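Bedroom Week at the Grondent House

April was bedroom month for us, and I finally have the pictures sorted! This page covers the upstairs room at the back, all 820 square feet of Grondent being far too much to show in one go. We cleared it, swept it, moved the bed twice and found things we'd given up on years ago. I loved every minute, even the dusty ones.

A few notes before you scroll. The mattress is the quilted one we bought when we moved in, and I still think the puffy cloud stitching is the prettiest thing in the house. It takes crumbs and lint very seriously, though. Every little valley holds on to something, so a vacuum alone won't do it, and I go over the top by hand with a small brush, working from the head end down.

The brush and dustpan are our old faithfuls. Ashton Ashby taped up both handles for me — dark reddish brown on the pan, deep blue on the brush — and now they're so much nicer to hold. Fat, lumpy grips, and I wouldn't trade them for anything from a store. The pan has a light blue rubber strip along its lip too, and I'm a big fan of that. 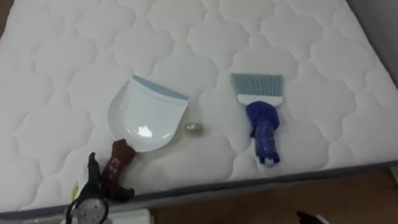 I do the top first and the dark gray border last, then the wood floor right after, while I'm still in the mood. Top to floor takes me 14 minutes if the radio is good.

Sheets went back on at 3 in the afternoon, with the Rarelari blanket folded at the foot. It smells like the cedar chest and I can't stop going in to look at it!

Next up is the hall closet, where almost 60 coat hangers are waiting for me. Pictures of that when I've dug my way out.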